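Our Company > Who We Are > About Tarnine
Reading time: 2 minutes

About Tarnine

Tarnine is a restaurant and bakery counter on the market square in Prurberg. We serve breakfast and lunch six days a week and dinner on three of them. The kitchen closes on Wednesday, when we do the stocktake and bake for the freezer.

We started as a stall selling flatbreads and bean stew outside the old corn hall. The stall had one burner and a folding table, and we sold out most days by half past one. When the shop unit behind us came up for rent we took it on a short lease, mainly to have somewhere to wash up. The stall moved indoors the following July and we never put it back outside.

The menu is still built around stews, grilled fish and bread. Our groundnut stew is made to the Agbeko family recipe, which came with one of the founding partners, and it has stayed on the board since the first week. Other dishes change with what the growers bring in. In winter that means a lot of cabbage and squash.

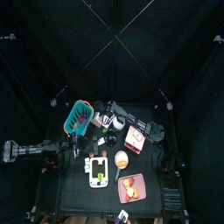
Toy kitchen items on a dark tabletop.

Bread is baked on site from five in the morning. We make a white tin loaf, a seeded rye and the flatbread, and the counter sells whatever the dining room has not set aside. Regular loaves can be reserved by phone the day before. We do not slice the rye on the day it is baked — it tears.

In our last full year the counter sold 3528 rye loaves, a little more than the white for the first time. The dining room is smaller than people expect, so we hold back a few tables for walk-ins at lunch and take bookings for the rest.

Tarnine is owned by Skundonis, a small company that we set up ourselves when we signed the longer lease. It has no outside investors. Skundonis also runs our catering, which covers weddings, works lunches and funeral teas within the Prurberg area. The largest job we can take is 350 covers, and for anything of that size we need six weeks' notice and access to a proper kitchen at the venue.

Everyone on the staff is paid for the full shift, including the meal we eat together before evening service. Tips are shared equally between kitchen and floor.

The entrance on the square has one step. There is level access through the yard — ring the bell by the green door and we will come round.

Filed under: Our Company, Eating Out in Prurberg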